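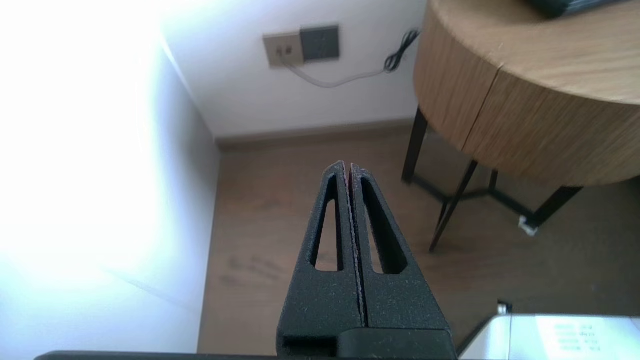 Landline changeover at Grultwood: what residents need to do

The old copper phone lines at Grultwood will be switched off in December. From then on every landline in the building will run over the internet connection, through a small modem supplied by Petek. Your phone number stays the same, and most corded phones will keep working once they're plugged into the modem instead of the wall.

Letters went out to all 300 units last month. If yours hasn't turned up, ask at the Zescombe office and they'll print you another. The form on the back needs to be returned by 20th August so the installers can plan their visits floor by floor.
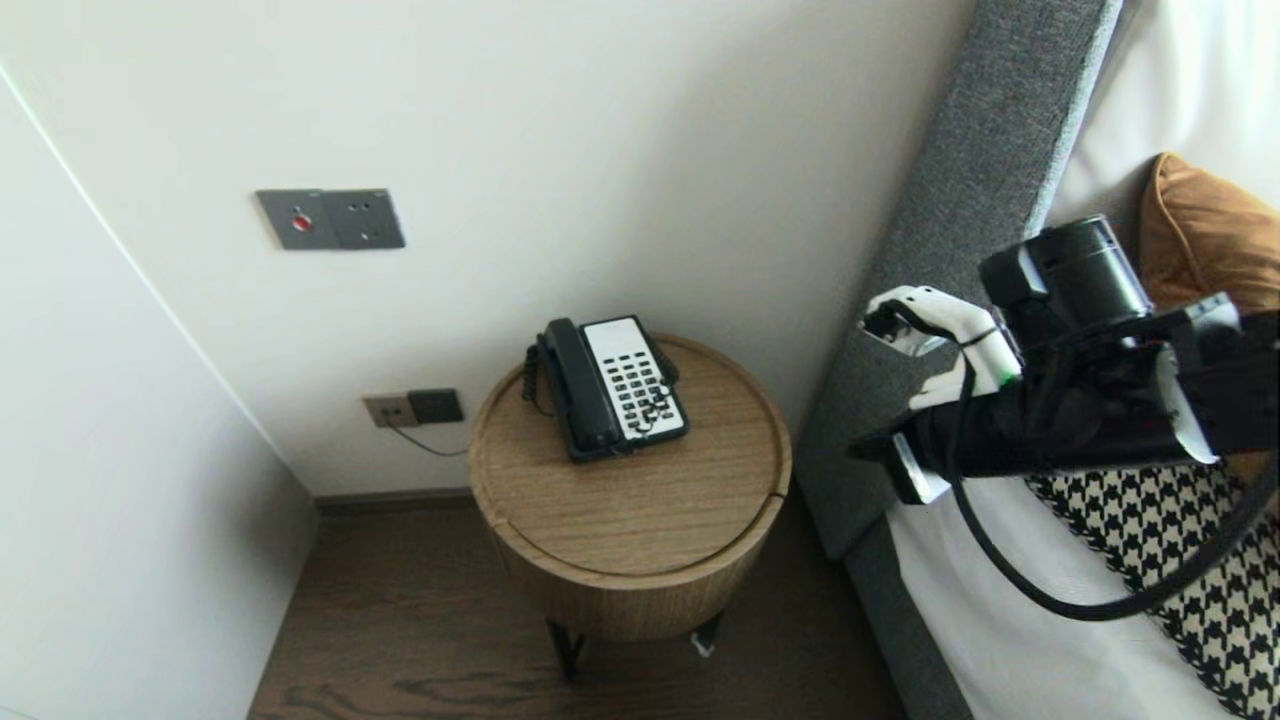 Each visit takes 40 minutes. The installer will need to get to the phone socket and a power point, so please shift any heavy furniture beforehand or tell the office if you need a hand with it. Units on level 13 will be done first - the wiring cupboard up there has given trouble for years.

The main difference is that the new service won't work in a blackout. Anyone with a medical alarm that dials out over the phone line should ring their alarm company now and ask if the unit is compatible. Some older ones aren't, and a replacement can take a few weeks to organise.
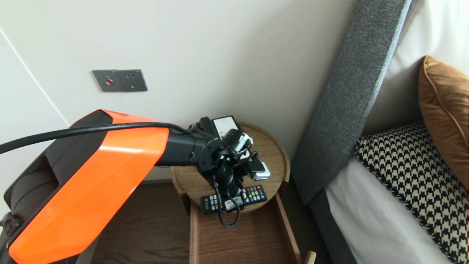 Will I have to pay for the modem?

The modem and the first visit are covered by the building fund. If you want an extra socket in a second room, that's a private job and you'd pay Petek directly.

Questions about the form can go to Krešimir Atanasov at the Zescombe office.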